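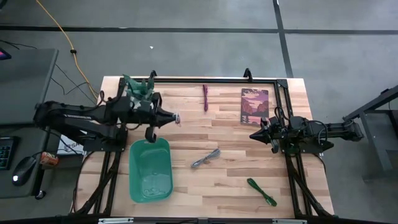
3. Cell setup and upkeep

3.1 Layout

The cord-handling cell, which we call Erura, is built on a frame of black aluminum extrusion with a butcher-block top. Two arms are mounted on opposite sides of the frame and reach in toward each other over the wood. The frame stands directly on the concrete floor of the lab. Dark tape lines on the concrete mark out the floor beside it, and a desk with the operator's keyboard, mouse and monitor stands to the left.

Figure 2. The Erura cell seen from the head camera. Both arms carry black grippers that end in a pointed cone. A translucent green bin sits under the left gripper, and a gray braided cable, a green cord and a thin maroon-purple cord lie on the table. The picture card is at the upper right of the tabletop.

We chose a wooden top after a short trial with a white sheet. The sheet gave cleaner color separation, but it slid under side loads and had to be taped down again after most shifts. The wood stays put. Its strips differ in shade, and that caused some false edges in the first version of the cord detector. Retraining on pictures of the bare top fixed most of this.

3.2 Mounting the arms

Each arm base is fastened with four bolts, tightened in a cross pattern and checked again after the first hour of motion. The base on the right was the harder of the two to keep true. Over 60 hours of running it turned by a small amount, enough that the two gripper tips no longer met at the shared test point. We added a thread-locking compound and a scribed line across the joint. If the two halves of the line no longer match, the arm is stopped and the base is reset before any more data is taken.

The cables are left with a loop at each moving joint. In the first build they were tied tightly along the links, and one connector on the left arm worked loose during long reaches. With more slack the loops can catch on the gripper, so their length is a compromise. We set it by driving each arm by hand to its four farthest poses and adding cable until nothing pulled.

3.3 Daily check

The check is done at 8 a.m. with the arms powered but the motors off. The operator wipes the gripper tips with a dry cloth, looks over the cable loops, and closes each gripper on a strip of paper. If the paper pulls out freely, the gripper is adjusted before use. The tips are small and wear on the side that drags across the wood - the left one faster than the right, because our task order favors it for the first pick.

After this the Kavico calibration script is run. It moves both tips to a shared point over the center of the table and reports the gap between them. A gap above the limit sends the operator back to the base bolts first and to the joint offsets second. In March we reversed this order for two weeks and lost time by correcting offsets that were fine.

3.4 Faults recorded

The cell completed 2,532 cord pick attempts during the study. The log has 148 stops. The largest group came from cords caught between the fingers and the cone, where a thin cord can wedge and hold the gripper partly open. The fix is to back the arm off, open the gripper by hand and draw the cord out sideways. Pulling it straight along the cone makes the wedge worse.

The second group was lost communication with one arm. All but a few of these ended when the connector at the base was reseated. The rest were traced to a worn power supply, which was replaced. We now inspect the tips every 1,000 attempts and change them in pairs, so that both arms keep the same reach.

Parts drawings and the check sheet are held in the Haldane archive under the cell name.

Filed under: Robotics > Lab Methods > Maintenance

Shares 14 | Comments 3

benchnotes
Did you try rubber on the cones? We had the same wedging with thin cord and a soft sleeve helped for a while, then it tore.

Clullow Lab Tools
Scribed line on the base is a good idea. We use paint, same thing, but it chips.

r_offset
Section 3.3 doesn't give the gap limit. Is it in the check sheet?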